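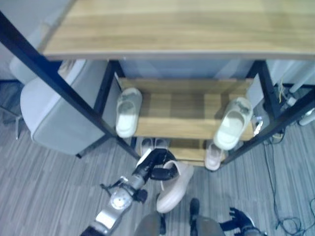 Karkness opens order book for household tidying robots, with a planning guide for buyers

PREDHOLM, September — Karkness, a supplier of service robots for hotels, care homes and shared housing, has opened orders for its next delivery period. Together with the price list the company publishes a planning guide, which helps customers to prepare a budget before they sign.

The guide was written by Devendra Sengar and Gaurav Chauhan. It covers small daily work such as putting slippers and shoes back on a rack, and it asks the buyer to write down every such task before choosing a machine.

"Many customers ask first for the price of the robot," said Mr Sengar. "We would like them to ask first for the price of the whole year. Spare fingers, charging, training of the staff — these must be in the budget also." 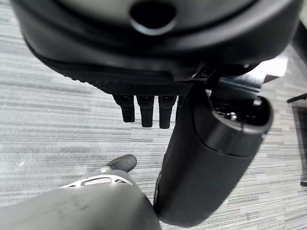
Karkness advises that customers keep a separate budget line for grippers and hands, as these are the parts which touch the objects and the furniture every day. A service plan can be ordered for 42 months, and it includes 2 inspection visits in each year.

The first customer for the coming period is Sandhu, an operator of guest houses with some 1000 beds. Its purchasing manager, Josué Teixeira, said that the company will begin in one building only.

"We have 135 rooms there, and we will measure how many hours of work are saved," said Mr Teixeira. "After this we decide about the other buildings. We did not want to buy too much at once."

Orders can be placed through the Karkness sales office in Predholm. Customers who prefer to rent may ask for a separate offer, with the same service conditions. The planning guide is free of charge and is sent by e-mail on request.

Press contact: Yogesh Vishwakarma, Karkness, Predholm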